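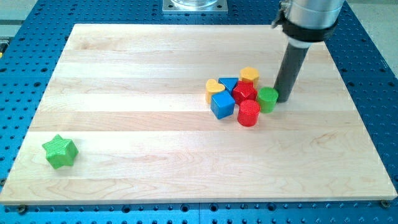 Handout 4: Safe working at the pushing bench

Skurnside Robotics Teaching Lab
Notes by Châu Tô
October 2026

Read this before your first bench session. The first half covers the rules for working near the arm, and the second half covers how we expect you to set up and record a pushing task. You will be asked to sign the sheet by the door to say you have read both.

1. What the rules are for

The two documents you will hear most about are ISO 10218, which deals with industrial robots, and ISO 12100, which deals with risk assessment in general. You do not need to read either of them for this module. You do need to know the basic order they work in: remove the hazard if you can, then guard against what is left, then tell people about whatever still remains. A warning label comes last on that list. If your group's risk assessment is made up only of warnings, it will be sent back.

A pushing task looks mild. The tool is a plain rod with a rounded tip and the blocks are small plastic shapes. The arm behind the rod is the thing to think about. It can drive the tip down into the board as easily as along it, and a finger between the two has nowhere to go. Most of the rules in section 2 come back to that gap.

2. Rules at the bench

2.1 One person holds the pendant and is in charge of motion. Nobody else starts the arm, including from the laptop.

2.2 Before any motion, the person with the pendant says "moving" out loud and waits for each member of the group to answer.

2.3 Hands stay off the table while the arm is enabled. To put a block back by hand, stop the arm, disable it, and only then reach in. A paused program does not count as disabled.

2.4 The first run of any new or edited program is done at reduced speed, with a thumb over the stop button. Our limit for this is 30 mm per second. Full bench speed comes after 2 clean runs in a row.

2.5 Tie back long hair and take off lanyards and loose scarves.

2.6 If you press the emergency stop, leave it pressed and fetch a member of staff. We would much sooner be called for nothing – you will not lose marks for it.

3. Checking the fixtures

Do this at the start of every session, even if another group has only just left.

The board. The pale wooden board must not shift on the blue table. Press on each corner in turn. Look at the dark screw heads by its near edge and check that they are tight. If the board has moved, your height setting is wrong and must be taken again.

The tool. With the arm disabled, try to turn the rod by hand. It should not turn or wobble. Check the black collar above it as well. If anything is loose, report it and do not tighten it yourself.

The table. Clear away pens, phones and spare screws. The holes in the table top swallow small screws, so use the Pakico tray for these.

4. Setting the height of the tip

The rod should travel just above the wood without rubbing. Lower it slowly, slide the paper strip underneath, and stop when you feel the first drag on the paper. Raise it by one step and save that height as your lower limit. Enter the limit in the controller itself as well as in your own code. Groups who put it only in their code have scored the board in the past, and on a worse day it could be a hand.

5. Laying out the blocks

Your task sheet gives a start layout. Some layouts keep one block well apart, as with the green star on the left of the board, and gather the others in a group near the rod. A tight group is the harder case. Push one block and its neighbours move too, so a program written for a single block will not do what you expect.

Name each block by colour and shape together. "The cylinder" is no use in a log when there is a red one and a green one. The same goes for "the blue one", which could be the cube or the triangle. Write "red cylinder" or "blue cube" every time.

6. Records

Use the Šimkus log template. For each run write down:
– the start layout
– the program version
– the speed
– the result, including failed runs
– any stop, and who called it

Do not delete failed runs. The shared Fivham folder holds almost 1000 logged runs from earlier years, and the failures are the part that students go back to most often. Each group should add 30 runs by the end of the module.

7. Before the next session

Bring one printed copy of your risk assessment per group. The log is due in May with the final report. Questions about booking go to the lab desk, and questions about these rules come to me.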